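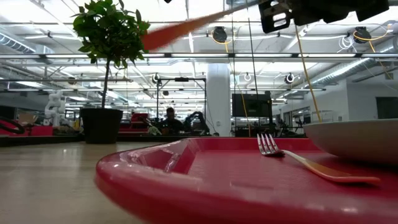

February 24, 2024 — bindery / print bench

Proof copy 3 of the Prullham memoir back from trimming. Spine still too tight. Opens fine to the middle, then fights you from the Padia tour chapter on. Wondering if it's the coated photo section, 24 pages all in one lump, stiff as a board next to the text paper. Publisher wants the photos together. Singer wants them spread out. I'm with the singer for once, would sew better too.

Tried:

- backing the photo section with a thinner strip, same glue as January. Better, not good.
- splitting photos into 3 lots (8 pages each) and tucking them between text sections. Opens nearly flat. Captions now miles from the bits they go with, editorial will howl.
- leaving one copy under weights overnight w/ the Cilteck glue. Check tomorrow before anyone flexes it.

Text block problems, while I had it open:

- lyrics page in chapter 5 has lost its line breaks again. Second verse runs on as prose. Same fault as proof 2, so somebody is still sending the old file.
- discography: the B-side is listed under the wrong year and the live record is in there twice
- running head says "Early Yaers" all through chapter 2. Missed it twice myself.
- index entry for "Padia, first night at" goes to a blank page

Read most of the thing while the glue set. Good until the band gets a manager, then it's hotel, row, hotel, row. The chapter on learning bass off the neighbor's records is the best of it and only gets four pages. Not my dept. But if they cut any of the hotel stuff we lose a section and the spine problem shrinks by itself — worth saying to them, politely.

Paper: Rashidi cream, 933 sheets left on the shelf after this morning. Enough for the remaining proofs, not enough for the signed edition. Order before the price list changes. Ask for the same batch, last lot was yellower and you could see the join at the endpapers.

Jacket — red came out brown on the test print. Redid it with less black, closer. Needs looking at in daylight, the lamp over bench 2 makes everything look warm. Lettering on the spine sits roughly 3 mm low, fix at same time.

To do
- new file for ch. 5, and bin the old one
- mock up split photo version properly, with captions moved
- knife on the trimmer needs changing, ragged edge on teh last two copies
- ask if the ribbon marker is still wanted, no ribbon in stock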